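How Do Movies Make Sounds That Aren't There?

A kid-sized guide to the noisiest job in the movies
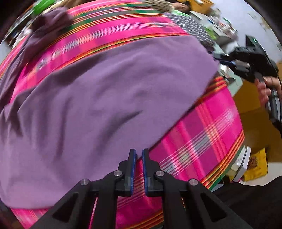

I have to warn you before we start. Once you know about this stuff, you'll never hear a movie the same way again, and you may become a bit annoying to sit next to on the couch. I did. My family has asked me more than once to please stop whispering "that's celery" during the scary parts.

So let's talk about footsteps. Next time you watch a movie, pick somebody who's walking down a hallway and listen. Clip, clop, clip, clop. Nice and clear, right? You'd think that was the sound of the actor's own shoes. Most of the time it isn't! The person you're hearing may never have met the actor. They were in a dark room months later, watching the hallway on a screen and stomping along in time with it.

That person is called a Foley artist. You say it FOH-lee. The name comes from a man who did this work a long time ago, when movies had only just learned to talk, and people have used it ever since.

Why don't they just record the real thing?

They do record some of it. When a movie is being shot, there are microphones all over the place, but those microphones have one big job, and that's catching the words. They get pointed at mouths. Shoes and coats and teacups come out tiny and far away. Sometimes the crew even puts soft pads under the actors' shoes so the clomping won't cover up the talking.

And then there are all the sounds you don't want. Airplanes. Somebody's stomach. A dog three streets over who has a lot to say. If a movie is set in a castle 500 years ago, the airplane has to go.

There's another reason, and I think it's a sneaky one. Movies get shown all over the world, and in lots of countries the voices are swapped for voices in another language. When you take out the old voices, you also take out every little noise that was recorded along with them. The footsteps go, the door goes, everything goes. Foley puts it all back.

And what about cartoons? A cartoon doesn't make any sound at all. It's drawings! Every squeak and boing you've ever heard in one had to come from somebody's hands, or feet, or computer.

What's in a Foley room?

It looks like a garage sale. I got to visit one, at a small sound studio called Grurkuvlow, and I was hoping for shiny machines with blinking lights. There were a few of those behind a window. The rest was junk, and I mean that in the nicest way. Old telephones, a car door with no car, a bathtub, a rusty gate, roller skates, and a whole wall of shoes. They keep 227 pairs. High heels, cowboy boots, flip-flops, huge rubber boots, baby shoes.

The floor was my favorite part. It's cut up into squares, and each square is a different kind of ground. You've got gravel, sand, wood, stone, dead leaves, and a patch of squeaky old floorboards. If the hero runs out of the house and down the driveway, the Foley artist hops from the wood to the gravel at exactly the right moment. Miss it and you do it over.

Now the food

Okay, this is the bit I love. A lot of sounds are made with things that are nothing like what's on the screen. A real thing recorded up close can sound kind of boring or just plain wrong, so Foley people go hunting for something that sounds the way you expect.

Walking in snow? Squeeze a bag of cornstarch. It creaks just like cold snow under a boot.

A breaking bone? Snap some celery. (Sorry.)

Horses? Coconut shells, cut in half and knocked on the ground. People told me this was only a joke, but it's an old trick that really does work. Stuff a bit of cloth inside the shells and the horse sounds as if it's on grass.

A crackling fire? Crinkle up some cellophane, slowly.

Flapping wings? Shake a pair of leather gloves.

Clothes need sounds too, and I'd never once thought about that. When somebody turns around in a movie, you hear a tiny swish. A Foley artist watches the whole movie from start to finish, rubbing fabric together every time anybody moves. It's so quiet you'd only notice if it was missing, and then the actors would seem a little like ghosts.

How long does it take?

Longer than you'd think. I'll tell you about one short movie, an adventure called Ralska, that was made with a lot of Foley. It has a chase over rooftops that lasts 2 minutes. For those 2 minutes the team made 83 separate sounds, and it took them 6 days. Roof tiles, boots, a flag, a cat, more boots. The heavy bag that falls off the chimney was a wet towel dropped on a pillow. I've watched it over and over and I still can't hear the towel.

After all that, somebody called a mixer puts the pieces together – the voices, the music, the Foley, and the big stuff like explosions and thunder, which is made by other people called sound designers. The mixer decides what's loud and what's soft. If the music is huge, a footstep may get turned down until you can hardly hear it. I feel bad for the footstep.

Try it yourself

You need a phone or a tablet that records, and a grown-up who doesn't mind some mess. Play a short bit of a movie with the sound off. Watch it a few times first. Then record your own noises while it plays, one kind at a time. Do all the footsteps, then go back and do the doors.

Keep the recorder close to whatever you're shaking or squashing, and turn off the fan. Walk in place on a cookie sheet full of dry rice if you want a gravel path (put a towel under it, and sweep up after). Wobble a big piece of poster board for thunder. For a monster eating, I recommend a ripe melon and no shirt you care about.

My own best one so far is a spaceship door. It's our kitchen drawer, pulled out fast, with me going "shhhhp" at the end.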